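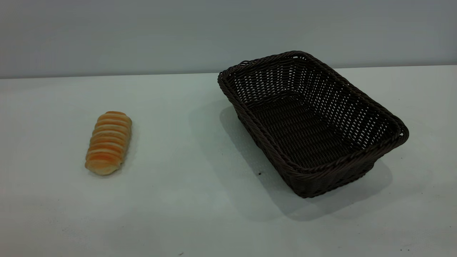

Retgate Bakery Survey: Data Card

Summary
The Retgate Bakery Survey records the price, weight and labelling of bread rolls sold over the counter by independent bakeries in the Rulley and Duggan districts. It is maintained by Lutier and is intended for research on regional food pricing.

Contents
The release holds about 3000 price records from 56 bakeries. Each row gives a shop code, district, product name as labelled, price in cents (GST status noted separately), weight in grams and month of collection. Flavour and filling are free-text fields and have not been standardised.

Collection
Prices were copied from shelf tickets between March and September. Weights are the mean of three rolls purchased at one visit. Supermarket in-store bakeries were excluded.

Known limitations
Duggan is under-represented before May. Twisted, plaited and scored rolls share the single code SHAPED. Rows with a weight of 0 were not weighed and should be treated as missing.

Licence and access
Non-commercial use is permitted with acknowledgement. Downloads are limited to 1000 rows per request; larger extracts may be organised through the Lutier data office.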